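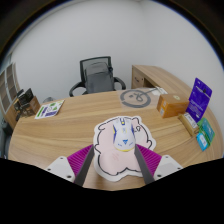
Minutes: Plakcombe TV Club, June meeting

Home | Minutes | Watch List | Join

Present: Morfudd Meredith (chair), Endang Ngau, Khang Hoàng, Pauline Garside, and me on notes. Florêncio sent apologies and a very long email, which I've boiled down under item 2.

1. Last month's minutes. Approved, once I'd fixed the spelling of Birkett (sorry, Pauline!).

2. Nanska, season finale. We gave this half an hour and could have gone all night. Endang thinks the lighthouse keeper knew about the forged letters from episode 3, and she made us rewatch the dinner scene to prove it. I'm sold – he folds the napkin before anyone mentions the will! Khang says that's just an actor folding a napkin. Florêncio's email sides with Khang and adds that the whole ferry subplot should have been cut. Vote on whether the ending worked: three for, two against.

3. What's next. Pauline pitched Birkett, the old detective one, all 62 episodes of it. Groans from Khang. We settled on the first 10, then we'll see if anyone's still speaking to her.
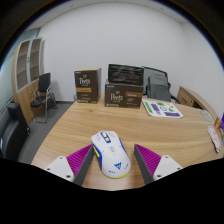
DAVTHORPE, June

Morfudd read out the note from our sister club over there. They're doing Nanska too, only they're halfway through, so please, please no spoilers on the shared message board. They'd like a joint watch night once they've caught up. Everyone keen. Endang to write back and ask whose sofa we're using.

4. Start time. Moving to 7:30 p.m. because Khang keeps missing the opening credits, and he says the credits are the best part.

5. Any other business. Pauline wants subtitles on as standard. Agreed, after some muttering from me (I read ahead and ruin the jokes for myself).

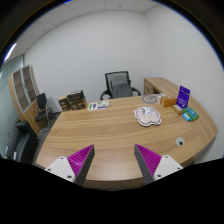
Florêncio Henriques

Asked for this to go in as written: "The keeper is innocent. Watch his hands in episode 10."

Endang has already watched his hands and does not agree. Carried over to next time.

Last updated: June

Recent minutes
Nanska, the first half
Our worst finales list
Should we skip recaps?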